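Re: [smallholders] Orkik after the results

Svend Blöndal wrote:
> I sold half my Orkik in March and now feel a proper fool.
> Is anyone still buying at this price?

Svend, don't beat yourself up, I did the same with Clamum and it took me ages to stop looking at the chart! I've still got 481 Orkik shares and I'm sitting on them for now. The debt bothers me more than the price does (go and read note 4 in the accounts, it's grim).
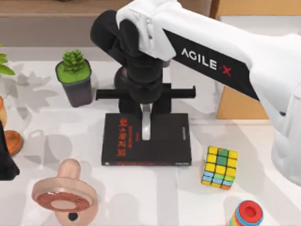 Would I put new money in before the dividend is paid? Only a little, and only if the price slips back to where you sold.

Ovow looks better value to me, though the spread is awful and my broker charges the earth for small orders. Kári, did you ever get an answer from them about the rights issue? I've had two letters now and they don't agree with each other.

Kári Zoëga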